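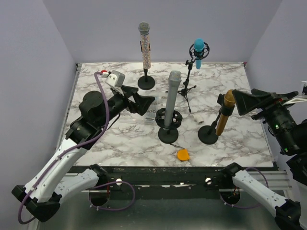 I got to spend an afternoon at the Berncombe open day on 3/29/21, and I went straight past the coffee to the software bench. Two arms, one marble-patterned table, and a planner called Kestuvia that the team has been writing since December. I could have stayed all night!

The part I liked best was how the two arms share space. Each one plans its own path, then a small scheduler (Lloyd, for reasons lost to history) checks both paths against each other 100 times a second and slows one arm down if they get too close. You can watch it on the monitor — two colored tubes that bend around each other. Microphones make a mean test, by the way. Thin poles, mesh heads, shiny finishes, all the stuff depth sensing hates.

So the wrist cameras matter a lot. The overhead view gives a rough pose, and from 5 centimeters in, the wrist view takes over and corrects the approach.
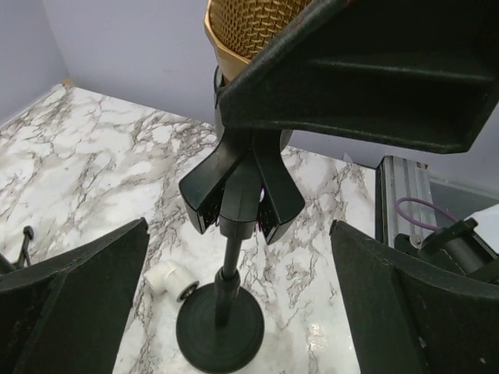 What happens if the two views disagree about where an object is?

The planner trusts the wrist camera once the gripper is close, and if the gap is still too large it backs off and looks again.

The logging tool, Allberg, was a nice surprise too. It had 275 runs loaded, and you can scrub through any of them with the camera views, joint angles and planned path lined up on one timeline. I asked to see a bad one and they happily pulled up a run where the planner picked the long way around a stand — great fun to step through. They plan to put the viewer out for anyone to try, and I'll be downloading it that same day.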